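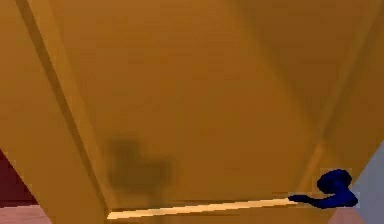 Do I have to empty a room before the floor is refinished?
Everything that can be carried out has to go, including rugs, curtains that touch the floor and anything in the closets. Large cabinets can stay if they are fixed to the wall, and the crew will sand up to the base by hand.

We get this one every spring, so the members' desk asked Stepan Pasichnyk to put the rest of his advice in writing. Stepan has refinished floors in the Flullmont area for 25 years and runs the Saturday-style hands-on class at the Kandpal tool library, which will be held again in June.

Most wood floors in our older houses can be sanded several times, but there is a limit. Before you rent a machine, pull up a floor vent and look at the edge of the boards. You want to see a good thickness of wood above the tongue. If nail heads are already showing across the room, the floor is probably too thin for another full sanding. In that case, a light scuff and a fresh coat of finish is the better job.

Rent the drum sander only if you have used one before. It cuts fast and will leave a dip if it sits still for even a second. The orbital machine is slower and much easier to control. Members can borrow ours for 50 dollars a weekend, plus sandpaper. You will also need an edger, a vacuum, a good dust mask and ear protection. Book early, as there is only one edger and it is usually out.
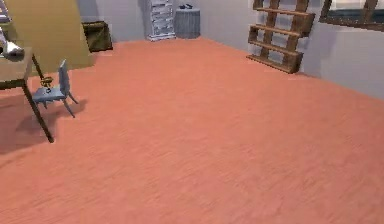 Clear floor space next to a tall yellow panel.

Start with coarse paper and work toward fine, and don't skip a grade. Vacuum between each pass. Scratches left by the first paper will show up clearly once the finish goes on, and by then the only fix is to start over.

Stain is optional. Bimla Srivastava did her front room on Dratness Road last year and tested four colors in a closet before picking none of them. She used clear water-based finish, three coats, and says the floor looks lighter than it did under the old varnish. Oil-based finish gives a warmer color but smells stronger and takes longer to dry. Follow the times on the can, and allow extra when the weather is damp.

Keep rugs off until the finish has fully cured. Lift furniture back into place and put felt pads on the legs first. Dragging a dresser across a new floor is the most common cause of calls to Stepan in the week after a job.

On cost, Prodromos Galanis sent in his bill for a hired crew, which came to $2,275 for a living room and hall. Doing a single bedroom yourself should come to around $200 with rental, paper and finish. Prices vary with the state of the boards, so get more than one quote.

The June class is open to all members. Bring knee pads and closed shoes. To sign up, leave your name at the front desk or speak to Yogesh Vishwakarma. The edger is away for repair and is due back before the class.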